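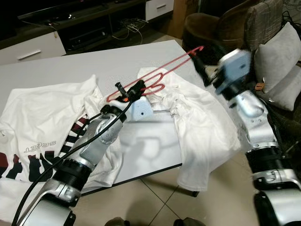
Garment intake resumed in the Gostine annex at 8 o'clock on Friday, after the staff meeting was moved to the afternoon. The undersigned was assigned to the white shirts, which had been left to the end of the week because they are the slowest to sort. The first pair was taken to the table together, one printed and one plain, with a single red wire hanger between them. It has been the practice of this department to settle the plain shirt first and to give the printed one whatever room remains. The practice was followed this morning, although the plain shirt had already worked a sleeve over the front edge and had to be drawn back before the shoulders could be found.

The register for October stands at 741 pieces. Of these, 500 are promised to the Haletti store and are to leave on hangers. The remainder will be folded and shelved until Swanepoel confirms its requirements in writing. A telephone message was received to the effect that confirmation would follow. It has been noted in the register as a message only.
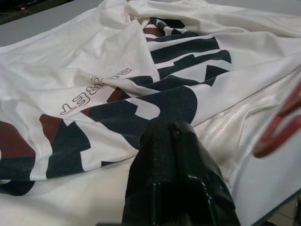 Printed shirts continue to be entered separately from plain ones. The entry is to give the color of the lettering and, where it can be read without pulling at the cloth, the wording. Where a word is lost in the folds, the shirt is to be opened flat before anything is written down. Two entries made on an earlier shift had been guessed from half a word, and both were corrected in the margin and initialed. Large prints are to be folded with the lettering inward — a rule carried over from the Govine inventory, where prints folded outward had stuck to one another in the boxes.

The question of hangers was raised again. The undersigned holds that a T-shirt should be fed from the hem, one shoulder at a time, so that the collar is not stretched. The written procedure says only "insert hanger." A revised sentence was drafted during the morning break and placed in the supervisor's tray.

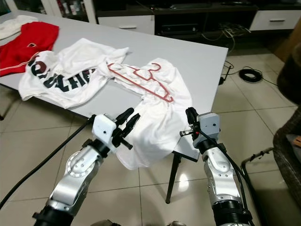

A box of 46 hangers was drawn from stores before noon and signed for. The colored garments were left for a later turn, as the white ones mark easily and are best finished while the surface is freshly wiped. The wiping cloths themselves are nearly used up, and a request for more was added to the weekly order.

Some time was given to the matter of creases. Shirts that arrive tightly bunched do not hang well on the first day, and the undersigned proposed that they be shaken out, held by the shoulders and left overnight before inspection. The proposal was read out at the afternoon meeting.

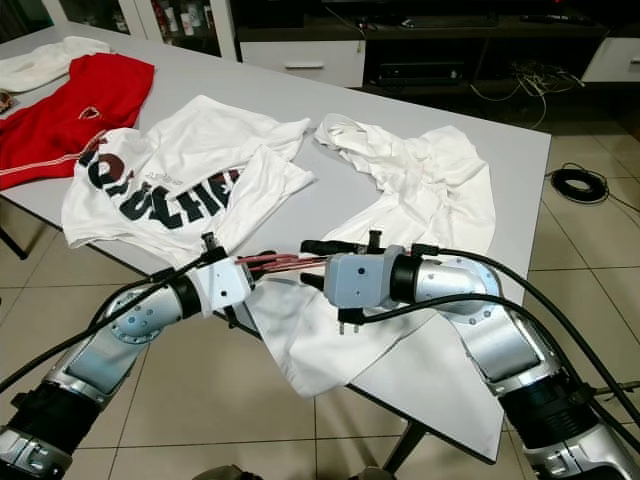
Zodwa Nkuna replied that overnight hanging was acceptable for the Haletti pieces but would delay the shelved stock to no purpose, and she asked that folded shirts be smoothed by hand and put away the same day. She asked further that the hem method be tried for one week before the procedure was reworded. Both points were accepted and entered.

The meeting closed at half past four. The register was returned to the cabinet, and the key was left at the front desk. Swanepoel had not written by the close of business.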